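Wosbridge House Residents' Association
Minutes of the July general meeting
Held in the ground floor lounge, 6:30 p.m.

Present: 4 board members, 17 residents, building manager. Quorum was met.

1. Minutes of the last meeting
Approved with one correction. Under item 5, "north stairwell" should read "south stairwell."

2. Money
Opening balance in the operating account was $4,310. Paid out since the last meeting: $861 to Aser for the boiler inspection and valve replacement, and $529 for the lobby door closer. Both invoices were passed around. A resident asked why the door closer cost more than the quote. The manager said the quote did not include removing the old bracket, which had rusted to the frame. The board will ask for removal to be listed on quotes from now on.

Dues are outstanding on 6 units. Reminder letters have gone out. No late fees will be added before the end of the month.

3. Water shutoff
Aser will replace the main riser valve on the second floor. Water will be off to the whole building from 9 a.m. to 1 p.m. The date will be posted by the elevator once Aser confirms the part is in. Residents on the top floor should expect air in the lines for a while afterward. The laundry room will be closed for the full day.

One resident asked for a week's notice. The manager agreed to a minimum of four days and will try for a week.

4. Trash and recycling
The hauler, Kivau, has sent two notices about the recycling containers. Both were for loose tissues and food packaging mixed in with paper. A third notice means the container is charged as trash for that pickup.

Discussion followed. Several residents said the sign on the recycling container is faded and hard to read. Others said people are emptying bedroom and bathroom baskets straight into the nearest container, whichever it is. It was agreed that tissues and wrappers from room baskets go in the trash, bagged and tied. The guest suite baskets will be handled the same way. 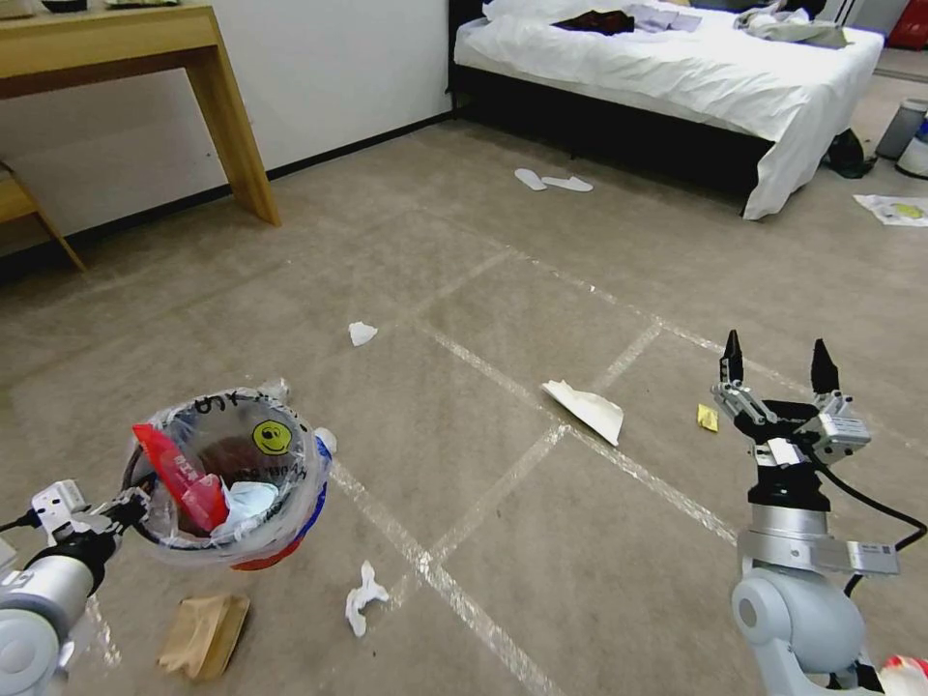
Item 4: lined bedroom wastebasket with a packet and a tissue in it.

Motion: buy new signs for both container areas, in English and Spanish, not to exceed $120. Seconded. Carried, one opposed.

A request to move pickup to a later hour was discussed. Kivau starts the route on our street and will not change the order. No action.

5. Guest suite
Bookings are up since spring. The sign-up sheet will stay in the office and will not go online this year. Checkout remains 11 a.m. Two residents reported that the key was not in the drop box when they arrived. The manager will have a second key cut and keep it at the desk.

A proposal to raise the nightly charge from $35 to $40 was tabled until the board has the laundry costs.

6. Courtyard
Villanueva Landscaping has finished trimming the hedge on the parking side. The drip line near the benches is leaking again. Villanueva says the repair is covered under the spring work and there will be no charge. Tomato pots may stay on the south wall as long as the walkway is clear for strollers and wheelchairs.

The request for a second bike rack was discussed. The only spot wide enough is next to the gas meter, and the gas company needs access. The board will measure the space by the back gate and report.

7. Other business
Packages are being left in front of the mailboxes. Residents are asked to pick them up the same day.

The hallway light outside 3C still flickers. Bulb has been changed twice. Manager to call an electrician.

Noise from the roof fan was reported by two units. Carried over to next meeting.

Action items
Manager: post water shutoff notice, second guest suite key, electrician for third floor.
Board: order signs, laundry costs, measure back gate area.

Adjourned 7:50 p.m.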